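Against the clean transfer

Collectors of recorded music have drifted into treating the digital transfer as the record, and the disc or tape as the packaging it came in. I think this is a mistake, and one that will be expensive to undo. The argument below concerns small private collections of dance-band, accordion and string music from the period before the long-playing record, which is what I have worked with, but most of it applies to any music that reached the public on a brittle disc.

The usual procedure is as follows. A disc is cleaned, played once with whatever stylus is already fitted, captured, and passed through a noise reduction program. The output is given a title and a date and put on a shared drive. The unprocessed capture is deleted to save space. In the worst cases the disc is then sold to pay for the next batch.

There are several faults in this. The first is speed. A disc marked as 78 may have been cut at anything from the low seventies to the low eighties, and labels were not consistent even within one session. If the transfer is made at a nominal 78 and the speed is not noted, the pitch is wrong by an unknown amount. A later listener who wants to know whether a tune was played in G or in A flat cannot find out from the file. Tempo suffers by the same proportion. I have read confident essays on how quickly certain bands played, and the evidence in them was a turntable setting.

The second fault is the stylus. Groove widths differ, and so does wear. A tip that rides above the damaged part of the wall will often give a quieter and fuller result than any software applied afterwards. When I transferred the Fancombe discs I tried 3 tips on each side and kept all the captures, unprocessed. On 9 of the 12 discs the best result did not come from the tip I would have chosen by looking at the groove. Had I followed the usual procedure, those sides would now be on file in a poorer version, with the noise taken out and a good part of the fiddle taken out with it.

Which brings me to noise reduction. I have no objection to it for listening. Surface noise is tiring, and a person who wants to enjoy a waltz should be allowed to. But the process cannot separate the hiss of shellac from the breath of a reed or the rosin on a bow, as they occupy the same part of the spectrum. It makes a guess, and the guess is set by a person moving a slider at the end of a long afternoon. A processed file with no raw file behind it is an opinion with the evidence thrown away.

The Dodetti set shows where this leads. It was issued as a complete restoration and is pleasant to hear. The notes give titles and running times. They do not give matrix numbers, take numbers, playback speeds or the equalisation curve. Two of the sides are plainly from different takes than those listed in the older Poduval catalogue, and there is no means of telling which takes they are without the discs. The compiler has said that listeners do not care about such things. Most do not. Most library users do not read the shelf marks either, and the shelf marks are still needed.

The objection I hear most often is cost. Raw captures are large, and several captures of each side are larger. This was a fair point once. Storage is now the cheapest part of the work, well below the price of a decent stylus. The expensive part is the hour spent at the turntable – and that hour has been spent whether the raw file is kept or not.

I would therefore ask for a modest standard. Keep the flat capture. Write down the speed, the tip, the curve and the matrix number. Photograph both labels and the run-out. Put the listening copy in a separate folder and name it as a listening copy. My own sheet, which follows the layout used by Trilelus, has 11 fields and fits on one side of paper. It does not need to be good prose.

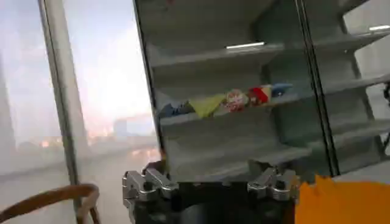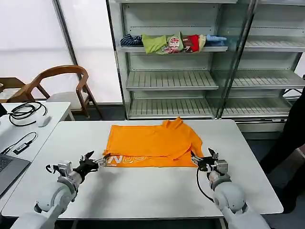

Shelved packets (first) and an orange garment on a white table (second).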